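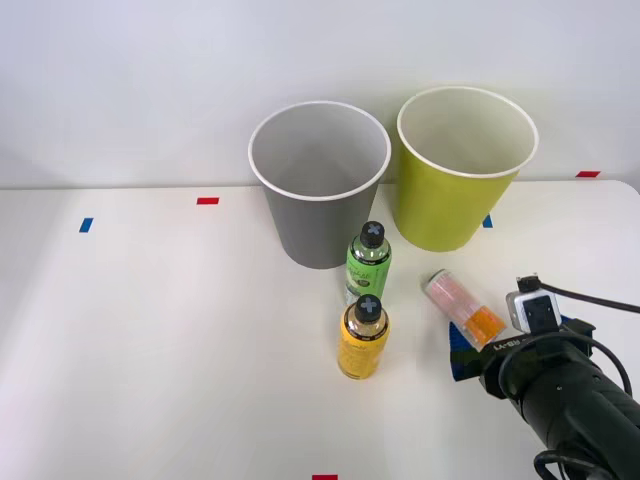 Paper cups, the official glassware of my September.

4 min read

I moved into the apartment on Halvorsen Street with a mattress, a lamp and a box marked KITCHEN that turned out to hold extension cords. The real kitchen box is somewhere between here and Wamness. The moving company gave me a claim number and a phone line that plays the same 4 bars of piano until you lose the will to own plates.

So I have been living without my stuff, and I'm sorry to report that it's mostly fine. I miss the can opener. I miss the good knife. I don't miss the fondue set, the second fondue set, or any of the mugs I got for leaving jobs.

The form wants me to list every missing item with its value. I put down $500 for the lot, then sat there on Saturday trying to make it add up. A colander I bought in college. A waffle iron with one working side. By the time I got to the egg slicer I was at $309, and that was me being generous about the waffle iron.

My downstairs neighbor, Yavuz Çetinkaya, heard about all this through the floor, I assume, and came up with a saucepan and a fork. He said to keep the fork. I've eaten every dinner with it since, including soup, which took a while.

The woman at the claims desk finally called back yesterday. They may have found a box. She couldn't say whether it was mine, only that it was heavy and rattled. I told her that sounded like the waffle iron. She asked if I wanted it sent on, and there was a pause long enough that she checked whether I was still there — I was, I was looking at my one fork.

I said yes. It gets here next week, maybe. If there are two fondue sets in it, Yavuz is getting one.

12 comments · 100 shares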